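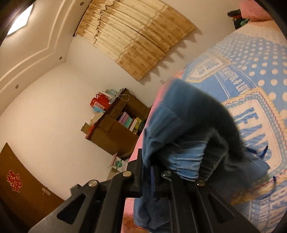 Oksana Levchenko wrote to ask whether the waist on pull-on pants has to be stretched flat before it is measured, because two tape readings on the same pair gave her two different sizes.

It should be measured both ways. Our size chart lists the waist relaxed and the waist at full stretch, and the pair fits if your own measurement falls between the two. If you are near the top of the range, take the next size up. Elastic that is worn at full stretch all day wears out early.

## Pevora pull-on pants

**Item number:** 2772
**Styles:** Staria (light-blue denim), Girkitz (blue, with drawstring)
**Closure:** pull-on, no zipper
**Price:** see the order form for your region

Both styles are made for everyday wear at home, on errands and on long car rides. The waistband is gathered on elastic all the way around. It sits at the natural waist and doesn't need a belt, though a narrow one can be worn with Staria.

### Staria

Staria is cut from 100 percent cotton denim in a light, faded blue. The legs are loose through the thigh and stay fairly wide down to the hem. Denim in this weight is stiff when new and softens over the first few washes. Expect some color to come out in the water the first time, so keep it away from white towels.

The fading is done before sewing and varies from pair to pair. We don't match shades between orders. If you are buying two pairs and want them close in color, order them together and put a note on the form.

### Girkitz

Girkitz is a softer fabric in medium to dark blue. The drawstring is for adjusting the fit – the elastic holds the pants up without it. Tie the cord ends together before washing. A cord that has slipped inside the waistband can be worked back out with a safety pin.

## Measuring a pair you already own

Lay the pants on a bed or table, back side up, and smooth the legs down first. Leave the waistband gathered. Measure straight across from one side to the other and double the number for the relaxed waist. Then pull both sides out until the gathers are gone, measure again and double that too.

For the inseam, fold one leg over the other and measure from the crotch seam to the hem.

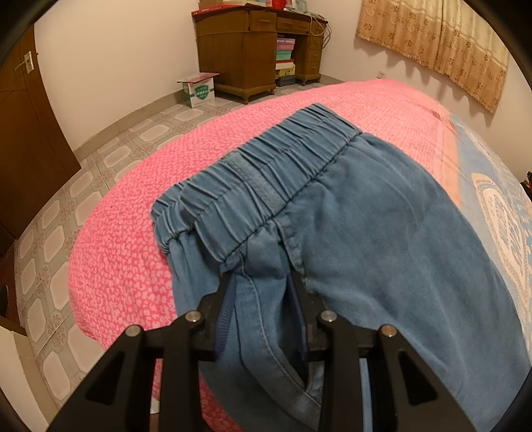

Pinch up any loose fabric at the seat and see how much there is before deciding between two sizes. A generous fold means the smaller size will still be comfortable to sit down in. If there is hardly any, stay with the larger one.

## Care

- Wash inside out, cold, with similar colors.
- No bleach.
- Line dry, or tumble dry on low. High heat shortens the life of the elastic.
- Iron the legs if needed, but keep the iron off the waistband.

For storage, fold the pants in half lengthwise and then into 3 sections, starting at the hem. The waistband ends up on the outside, where the size label is easy to find. Hanging by the waist is fine for a day or two. For a whole season, fold them – the weight of denim pulls on the gathers.

## Orders and exchanges

Unworn pairs can be exchanged for another size by mail. Include the order number and the size you want in its place. The children's version of Girkitz is item 1430 and has its own size chart. The Su style was discontinued in March, and exchanges on Su are made for Staria in the same size.

Page updated 8 Jun 2018.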